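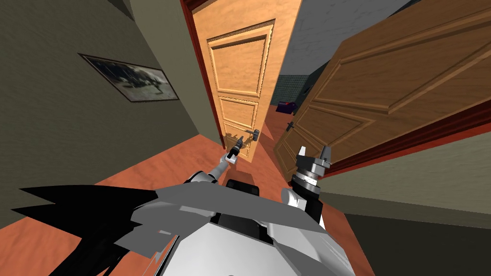
Doors were the part the night staff wanted to talk about. One of them told us she could live with a machine carrying towels, but if it stopped in front of a door at three in the morning, she would be the one walking down there to let it through, and that walk should count as work.

We came back to her remark often while writing this report. Our project looked at what changes for support staff when a two-armed robot takes over part of the carrying in a residential care home. The home, Wainwright, has been testing its plans in simulation with Cisulgate, the firm that would supply the machine. We sat in on planning meetings from February to May and interviewed 7 employees on the day and night shifts.

1. The work today

Support staff at Wainwright bring linen, drinks and supplies to the rooms. Most of the rooms are behind lever-handle doors on narrow hallways. A person with full hands pushes the lever down with an elbow and backs in. Staff do this without thinking about it, and it was missing from the first task list management gave to Cisulgate. It was added after the second meeting.

2. The simulated trials

The trials use a model home with hallways, wood paneled doors and furnished rooms. The robot has to reach a door, take hold of the lever, open the door and go through. Cisulgate gave us the log for one month, which covers 900 door attempts. In 173 of them the run was stopped before the robot got through. The log does not always give a cause. The most common notes are "grip missed lever" and "body too close to door." Half-open doors that stick out into the hallway have their own category, and the staff said this matches their own experience with carts.

We want to be careful with these numbers. A simulated door has no worn hinge, and no resident is standing behind it.

3. What changes for staff

Management expects the carrying to take less of each shift. The people we interviewed mostly agreed, but they listed new tasks that were not in the plan:

- keeping hallways clear so the robot can pass
- answering the call when it stops
- telling residents it is coming
- writing down each stop for the supplier

On the day shift these can be shared. At night there are two people on the floor, and both said the interruptions worried them more than the total time. One also said that bringing a drink is often how she finds out that someone is unwell. If the drink arrives without her, she needs another reason to go in, and the schedule does not give her one.

Nobody we spoke to had been told their hours would be cut. Three asked us if we knew anything about it. We did not.

4. Recommendations

Stops should be logged as staff work time from the first day of any live trial. Night staff should decide which doors are left out of the route. Room visits should stay on the schedule even when there is nothing to carry. We would also ask Cisulgate to share the log with the floor staff every month, in a form that can be read without training.

5. Limits

Our group was small and we saw no live trial, since the first is planned for September. All interviews were done on site during breaks, and two were cut short by call bells. The interview questions are in Appendix A and the log categories are in Appendix B.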